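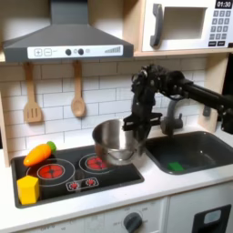 A steel pot over the cooktop of the play kitchen.

Tolavwood Water Polo Club
Youth Access Program: progress report to the Skunberg Fund
Prepared by Nigel Oakley, program manager

Period covered: January through April

The grant pays for pool time, coaching and transport for players aged nine to 16 from Tolavwood and Zosdale. Sessions have run as planned except for two weeks in February, when the Zosdale pool was closed for work on the filter system. We moved the older group to Tolavwood for those weeks and canceled the younger group, as there was not enough shallow water for both.

Participation

We had 473 individual session attendances in the first month, which is higher than the same month last year. Attendance fell during the Zosdale closure and came back in March. The Monday session is full and has a waiting list of 30. Most of the families on the list asked for an evening start after 6 p.m., and we do not have a lane booking at that time yet.

Girls' numbers are still lower than we said they would be in the application. Guoqing Su visited the middle schools in Zosdale in March and ran a dry-land passing session at each one. Several of the girls from those visits have come to a trial session. We will know by the next report how many have stayed.

Coaching

Dezső Szalai continues as head coach. Khoa Đồng finished his assistant coach course and now takes the under-12 group without supervision. He has changed the warm-up so that eggbeater kick comes first, before players are tired, and the younger ones are holding their position in the water longer.

Goalkeeper coaching is the weak spot. We advertised the part-time post in January and had one applicant, who took a job elsewhere. Dezső is covering it for now, which takes him away from the under-16 shooting drills. We have readvertised with more hours.

Competition

The under-16 team entered the spring league for the first time. They lost their opening three games and won the next two, 9-7 and 11-8. Man-up play was poor early on and has improved. The under-14 team plays its first tournament in May.

The Milošević Cup, our own one-day event, is set for June. Six clubs have confirmed and we have room for eight. Referees are booked. We still need a second shot clock, as the old one stopped working at a practice game and could not be repaired.

Spending

We have spent $3,839 on pool hire so far, slightly under budget because of the February closure. Zosdale has given us a credit for the missed hours. Transport is over budget. The minibus rate went up in March, and Babar Soomro is getting quotes from two other companies.

We would like to move the unspent goalkeeper coaching money from this period to transport. Please let us know whether that needs a written change request.

Next period

Book a later Monday lane at Tolavwood.
Fill the goalkeeper coach post.
Buy the shot clock before the June event.
Hold the summer swim test for new players.

The next report will be sent at the end of August.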